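Getting to the Day Program: Transportation for Adults with Developmental Disabilities in Pirolgate
Final report, Community Services practicum
Lurdes Rebelo and Callum Entwistle
2018-11-03

1. Background

Adults with developmental disabilities in Pirolgate can apply for a place in one of two day programs, Hindel and Gollus. Both are on the east side of town. Most of the people who attend live with family or in shared apartments on the west side, and few of them drive. Our question was how they get there, and what happens on the days they can't.

We picked this topic after a class visit to Hindel in June, when three people arrived after lunch had started. Staff told us the van had been late and that this was common.

2. Method

We sent a two-page survey to 300 households on the programs' mailing lists. The survey came in a standard version and a plain-language version with larger type and shorter questions. We received 62 back. Of those, 10 were filled out by the person attending the program without help, and the rest by a parent, sibling or support worker, or by the two together.

We also interviewed Hedvika Michalík, who schedules rides for Hindel, and Bořivoj Lukáč, a parent. Interviews were recorded with permission and typed up by Callum. Our first draft had a question about household income, but our advisor asked us to take it out and we did.

3. Findings

The paratransit van was the most common way to travel, followed by a ride from a family member. A smaller group used the regular bus, most of them with a support worker along for the first few weeks.

The main complaint was the pickup window. Riders are told to be ready for an hour, and several wrote that they wait outside because the driver will not come to the door. Cost came up less than we expected. People who had done travel training on the bus were mostly positive about it - one wrote that she now goes to the library on her own too.

Michalík said missed rides are hard to track. If a person does not show up, the program marks an absence, and the reason is not written down anywhere.
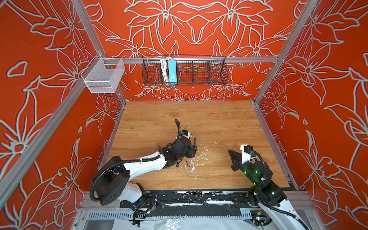
Bořivoj Šindelář commented on our draft that a late van costs the family as much as the person riding, and that a parent who has to leave work twice in a month may stop sending their son or daughter at all. We had no survey question on this and would add one.

4. Limits

The return rate was low. We did not reach people who had already dropped out of the programs, and they may be the ones with the worst rides.

5. Recommendations

Both programs should record the reason for each absence, with a separate code for transportation. The pickup window should be cut to 30 minutes for riders who can't wait outside. Travel training should be offered again each June, before the summer schedule begins.

The plain-language survey is in Appendix B.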